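Zurstead Park and Ride: Frequently Asked Questions

Where is the site?
On the north side of Zurstead, next to the Pranstead road roundabout. The entrance is signed from both directions.

How many spaces are there?
396, including the accessible bays by the shelter. Vehicles over 2 meters high must use the outer row.

How often does the bus run?
Every 12 minutes at peak times and every 20 minutes otherwise. The last bus leaves the center at 8:40 p.m. The ride takes around 15 minutes.

Do I pay for parking and the bus separately?
No. One ticket covers the vehicle and everyone in it – up to five people. Tickets are sold at the machine or through the Uvo app.

Can I leave my car overnight?
Not at present. Overnight parking will be reviewed in September.

Can I bring a bicycle?
Folding bicycles only. There are 68 covered stands at the site for other types.

Is there a charge for electric vehicles?
Charging is billed by the charger operator, Kovács, and is not part of the ticket.

What can I carry on the bus?
Anything you can hold or place in the luggage rack. Furniture is not accepted. Small household items must be bagged or boxed. 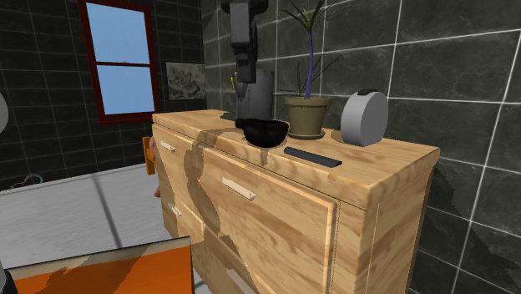

Cabinet with a black bowl on top

Who do I contact about a penalty notice?
Write to Merja Kauppinen, Parking Appeals, and quote the notice number. Payment is on hold while an appeal is open.

Who handles lost property?
Jaime Rebelo at the bus depot. Items are kept for one month.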